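Frequently Asked Questions: Use of Tables, Mats and Storage in the Velen Room

The following answers are provided for staff, visiting groups and hirers of the Velen Room at the Ongart Centre. They should be read together with the terms of booking.

When may the room be used?
The room may be booked from Monday onwards in any week of term. Requests are accepted up to 31 days in advance and should be made in writing to the room office. Bookings for October open at the start of the preceding month.

How many people may attend?
Attendance is limited to 80 persons when chairs are set in rows. For sessions at small tables the limit is agreed with the office at the time of booking.

What is provided on the tables?
Each small table is supplied with a green cutting mat, which protects the surface and must remain in place throughout the session. Bowls may be borrowed from the room office and should be signed for individually. Bread, rolls and other foodstuffs are to be supplied by the hirer.

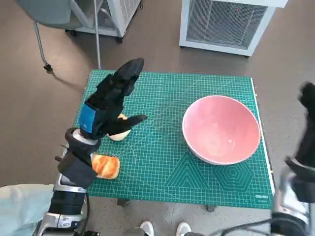

Small table with green gridded mat, pink bowl and bread items.

May food be placed directly on the mat?
Dry items such as rolls and toast may be placed on the mat for short periods. Anything sticky, oily or cut into portions should be kept in a bowl or on a plate. Mats used for food are kept separate from those used for craft work and must not be exchanged between tables.

How should the mats be cleaned?
Crumbs should be brushed off first. The mat should then be wiped with a damp cloth and a little washing-up liquid and left flat to dry. Hot water must not be used, as it may cause the mat to warp. Mats should never be rolled or folded.

Is there a charge for damage?
Light scuffing of bowls and mats is regarded as fair wear and no charge is made. Where an item is broken or lost, the cost of replacement will be added to the final account.

May the chairs and wheeled cabinets be moved?
Chairs on castors may be moved freely within the room. Wheeled cabinets may be moved only with the agreement of the office, and their vents must be kept clear at all times.

Where should belongings be stored?
Coats and bags should be left in the cloakroom. The tall brown cabinets are reserved for Centre equipment and may be opened only by authorised staff.

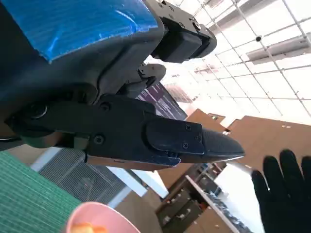
Tall cabinets, with panelled ceiling and light fitting.

Who controls the lighting?
The ceiling lights are operated by the office. Hirers who require a lower level of light should say so when booking. Nothing may be hung from, or fixed to, the ceiling panels.

To whom should questions be addressed?
Questions not answered on this page should be sent to Yupin Phetsri, Room Bookings. A reply will normally be issued within two working days.

Contact Room Bookings | © Ongart Centre | Back to top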